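The Oven Door Problem
At Plelo, two men look after a robot arm that has never existed. It needs more servicing than you'd think.

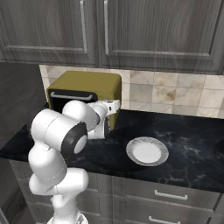 The arm at the toaster oven in Plelo's simulated kitchen, with the plate on the counter.

By nine in the morning Maarten Visser has already had an argument with a door handle. The handle is slim and silver-grey, it belongs to an olive-green toaster oven, and it weighs nothing whatsoever. None of this has made it any easier to deal with.

"It's the hinge," he says, scrolling. "It's always the hinge, except when it's the handle."

Visser used to fix packaging lines. He had a van, a bad knee and a drawer full of proximity sensors he'd been meaning to sort. Now he maintains a robot cell at Plelo that exists only as numbers, with a counter of black marble he could never afford at home. He misses the van, mostly for the radio.

The cell is called Fluscombe, after a village where Visser once had a disappointing pie. It is a kitchen with an arm in it, and the arm's job is to practise domestic chores before any real machine is let near real crockery. Opening the oven is chore number one. On paper it's a single line. In the maintenance log it runs to 419 entries.

I'd asked to see the log because I assumed there wouldn't be one. Nothing rusts in there. No bearing dries out, no mouse eats the cable. But software gets updated, and after an update a hinge that swung politely in November can come back in December with the temperament of a bank vault. One entry, in full: "Door opened on its own. Closed it. Opened again. Went to lunch."

Kristof Van Loon, who shares the desk and most of the blame, takes me through the morning setup. First he sends the arm to its home pose and reads off each joint angle against the values saved the night before. Then he moves the joints one at a time through their travel, slowly, looking for any that stop short. The mounting comes next. If the base has been put even slightly too low in its mounting plate, the two overlap, and the physics engine responds to overlap the way a cat responds to a bath.

"We had it go through the ceiling once," says Van Loon. "Well, we don't have a ceiling. It just kept going."

After that come the fingers. There are two of them, and their friction setting is the part of the job that most resembles witchcraft. Too little and the handle slides out like wet soap. Too much and the gripper won't let go, so the arm backs away with great dignity, taking the oven with it. Van Loon keeps the good value on a sticky note, despite being paid to work on computers.

Only then do they try the door. The standard check is 50 pulls, each from a slightly different starting position, and the cell passes if no more than 3 go wrong. It takes less time than boiling the kettle. Working out why the fourth one failed can take until evening.

On the day I visit, the fault is an approach problem. The gripper arrives in front of the door at a sensible height and then commits to the handle at a slant, so that one finger touches before the other. Visser suspects the wrist. Van Loon suspects Visser, who edited the wrist.

Their method for settling this is older than either of them: change one thing and run it again. They put back the previous wrist file and the slant stays. They put back the previous oven and it disappears. Someone had shifted the handle's collision shape (the invisible block the fingers feel, as against the nice silver bar the rest of us see) by the width of a pencil line, and the arm had been reaching faithfully for the wrong place.

"So it was the handle," I say.

"It was the file for the handle," says Visser, who is not a man to concede a hinge lightly.

The next step is a real arm on a real bench, which the firm Peeters is building under the project name Zasgate. Visser has been asked to help commission it. He has already bought a torque wrench and is trying not to look pleased. A physical oven will have crumbs in it, he points out, and a door that sags a bit more after every hundred openings, and somebody will put a mug in the way.

Before I go, Van Loon fixes the handle shape, saves the file and starts the check once more. Forty-nine pulls go through. Visser writes up the other one, entry 420, and puts the kettle on.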